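Trakano Two-Finger Gripper Kit: Safe Use and Good Practice Pack
Product code TK-353 | Supplied by Falinen | In stock

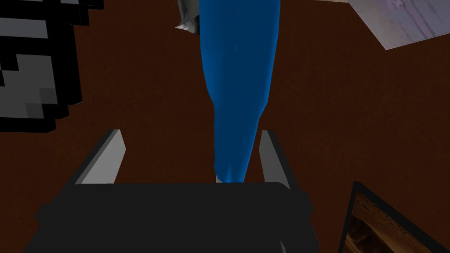
The Trakano kit is a two-finger electric gripper for small arms doing pick and place work on mixed household and workshop items. It comes with a printed practice pack, a wrist adaptor plate, a simulation model and a set of finger pads. The pack sets out how we expect the gripper to be fitted, tested and run, and it is written for the person who has to sign the cell off as well as the person who has to use it.

What is in the box
Gripper body with cable fitted
Two fingers
Adaptor plate and screws
3 sets of finger pads (soft, medium, ribbed)
Hex keys
Practice pack, 66 pages, spiral bound
Licence card for the simulation model

The arm, controller and power supply are sold separately. Check the compatibility list before ordering if your arm is an older Ouellet model, as the cable connector changed and you may need the adaptor lead.

Which standards apply
The gripper on its own is not a complete machine. Once it is bolted to an arm and given a job, the whole cell has to be assessed together, and that assessment belongs to whoever puts the cell into service. The practice pack refers to ISO 12100 for risk assessment and to ISO 10218 for industrial robots and robot systems. Use the current edition of each and check what your own country asks for on top. We do not sell copies of standards and cannot send extracts by email.

If the arm will work close to people, the assessment must cover the fingers and whatever is being held. A low-force arm carrying a sharp part is still carrying a sharp part. The pack has a blank contact assessment form with separate lines for the gripper body, the finger edges, the pads and the item.

Fitting
Isolate the arm before fitting. Bolt the adaptor plate to the wrist first, then the gripper to the plate. Use the screws supplied and tighten them in a cross pattern to the torque printed on the plate. Route the cable so that it can follow the wrist through its full travel, and move the arm by hand or at reduced speed through every pose in the programme before clipping the cable down.

Enter the gripper's mass and centre of gravity in the controller. Both are on the label and in the pack. Arms that rely on force sensing will behave badly if these values are left at zero, and we get more support calls about this than about anything else.

Testing in simulation first
The pack asks for each new task to be tried in simulation before it goes on the real arm. The supplied model has the gripper body and fingers at true size and opens in the Nikgate viewer.

A simulation run is worth most when the surroundings are awkward. Put in more than the item you want to pick. Add soft shapes, flat panels and things lying at odd angles. Try the item in several positions, and include some where a finger will come down close to something else. Record the runs that fail as well as the ones that pass, with the item, the start pose and the point at which you stopped it.

Soft goods need extra care. Most simulators treat cloth and other flexible items in a simplified way, so a grasp that holds on screen may slip, fold or drag on the bench. For anything flexible, treat the simulated result as a check on reach and clearance only. Grip force has to be set on the real item.

Moving to the real arm
Start at reduced speed with one person at the stop button and one at the controller. Nobody else should be within reach of the arm. Run the task with no item, then with a light stand-in, then with the real item. Keep to reduced speed until the task has completed three clean cycles in a row, and start the count again after any change to the programme.

Set the grip force from the bottom up. Begin at the lowest setting and raise it one step at a time until the item no longer slips during a normal move. Write the final setting on the task sheet along with the pad type. Soft, medium and ribbed pads do not behave alike, and a force setting taken with one pad is not valid for another.

Loss of power
The fingers hold their position if power is lost, but they do not keep up full grip force. Heavy or smooth items may drop. Plan the route so that the arm does not carry items over people or walkways. Do not reach between the fingers to free an item until the arm is isolated. The manual release is on the side of the body and turns with the larger hex key.

Routine checks
Before each shift: look at the pads for cuts and wear, check both fingers for play, open and close the gripper once, test the stop button.
Monthly: check all mounting screws against the torque figure, inspect the cable along its full length, clean the finger slides with a dry cloth.
Yearly: review the risk assessment, and sooner if the items, the layout or the people have changed.

Do not use oil or spray grease on the slides. Replace pads in pairs.

Records
The pack includes task sheets, a pad change log and a sign-off sheet. Keep the sign-off sheet with the cell. The person who approves a task should not be the person who wrote the programme. Small workshops can ask someone from another section to do this, provided they have read the pack.

Who wrote the pack
The text is by Parvaneh Soltani and Vernon Lévesque, with the fitting section by Tanner Ross. It was last revised in August. Owners of the earlier edition can order the new one on its own at the cost of postage. Changes are listed inside the front cover, and the main one is the new section on soft goods.

Customer notes
"Fitting was simple. The contact form saved us writing our own. I would have liked the task sheets as a file too." Jaxon Thibodeau

"Good gripper, pads wear quicker than I expected on rough parts. Went over to the ribbed ones." Noémie Pelletier

The task sheets can now be downloaded from the support page using the number on the licence card.

Delivery and returns
Unused kits can be returned in the original box. We cannot take back finger pads once the bag is open. For spare fingers, please quote the serial number from the underside of the body when ordering.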